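About Us

Kullulard is a small research company that tests claims about robot learning. We started because we kept reading results we couldn't reproduce. A paper would report that a robot arm had learned to pick fruit from a tray, the video would look wonderful, and then somebody would move the tray a few inches and the whole thing would fall apart. We wanted to know how often that happens. So far our answer is: often enough to stay in business.

Most of our work concerns one method. A person holds a gripper in each hand, with a camera mounted on it, and does an ordinary task with ordinary objects. The recordings are then used to train a policy for a robot that carries the same kind of fingers. The method is cheap compared with steering a real arm by remote control, and it lets you record in a home instead of a lab. Those are real advantages. They are also the two sentences that appear in every brochure, and we try to be careful about what comes after them.

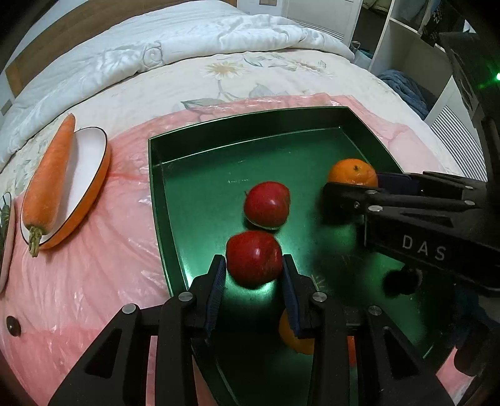
Words and pictures: the Kullulard research desk
Last revised in September

What we do

We take a claim, write down what would count against it, and then go and collect data. Fruit and vegetables are the items we use most. They are cheap, they bruise when you squeeze them too hard, and no two apples are the same shape. Shiny trays are useful too, and annoying. A glossy floor throws light back at the camera, and a policy trained on a dull surface can get confused by a highlight.

We record on soft surfaces as well as hard ones. A bed is a poor workbench, and we like it for that. Things tilt and fabric wrinkles, and printed patterns give the vision model plenty of chances to be wrong. If a method only holds up on a gray table, we think the people selling it should say so in the first paragraph.

Our main study to date is called Stokar. The question was simple enough to fit on a napkin: does adding more rooms help more than adding more recordings in the same room? The usual answer in our field is yes, by a lot. We collected 300 recordings in 5 rooms, trained on different mixes of them, and tested each policy in a room it had never seen.

More rooms did help. The gain was smaller than we had been led to expect, and most of it came from the first 3 rooms. After that the curve went nearly flat. We don't claim that it stays flat forever. With 5 rooms nobody could claim that, including us, and we would be suspicious of anyone who drew a long straight line through our points. 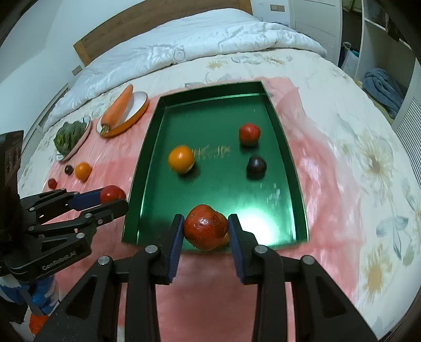 Two grippers at work, one on an apple and one on a small tomato.

What Stokar did not show

We get asked to turn this result into advice, and we are slow to do it. Stokar tested one kind of task, moving small round food in and out of a tray. It used one style of gripper with two fingers and padded tips. It says nothing about folding a shirt or opening a jar. The people doing the recording were also good at it by the end, and we suspect that skilled hands make the data look tidier than most buyers will ever get. We are looking at that now.

There is a second problem that we missed at first. Our early scoring counted a grasp as good if the object ended up where it should. That let through grasps where the fruit had been dragged along the floor of the tray or pinched hard enough to mark it. When we rescored with stricter rules, the ranking of two training mixes swapped places. Both scorings are in our write-up. We could have printed only the second one and looked smarter.

Two-handed work is the part we trust least, our own included. When both grippers move at once, it is easy for a viewer to see teamwork. The policy may simply have learned two separate jobs that happen to share a clock. Our second project, Kwan, tries to tell those apart by delaying one hand and watching what the other does. The first results are mixed. In some runs the second hand waits, in others it carries on as if nothing had changed, and we can't yet say what separates the two.

How we work with others

Our office is in Sketbridge, above a print shop, and we do paid reviews for companies that want an outside check before they publish or buy. We agree on the test in writing before any data is collected. After that we don't change it, even if the client finds a better one halfway through (they usually do). A client may decide not to publish our report. A client may not publish half of it. That rule has cost us a few contracts and we expect it will cost us more.

We don't sell grippers and we take no fee from those who make them. We don't rank companies against each other either, mostly because the numbers rarely come from the same test. Anyone comparing two success rates from two different kitchens should ask who set up the kitchens.

We also keep the failed recordings. Many groups throw them out before training, which can be a fair choice, but then the share they threw out ought to be reported. We print ours next to the main result. A method that works on clean data is worth having. How much work it took to get the data clean is part of the price, and buyers tend to find that out late.

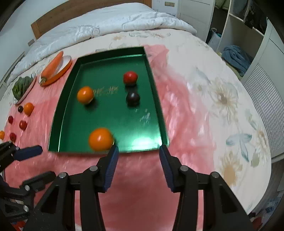

Do you think hand-held recording will replace remote control of real robot arms?
We don't know, and our data can't settle it. For short tasks with light objects, hand-held recording looks like good value to us. For anything where the weight or reach of the arm matters, a human hand can do things the robot can't copy, and the recordings won't warn you. We would want both kinds of data before making a promise.

Sending us a claim

If you have a result you would like checked, write to the Sketbridge office with the task, the objects and the training data you used. Tell us what went wrong as well as what went right. We read everything, and we turn down work where the test has already been run and only needs a signature. Replies can be slow when we are out recording, but you will get one.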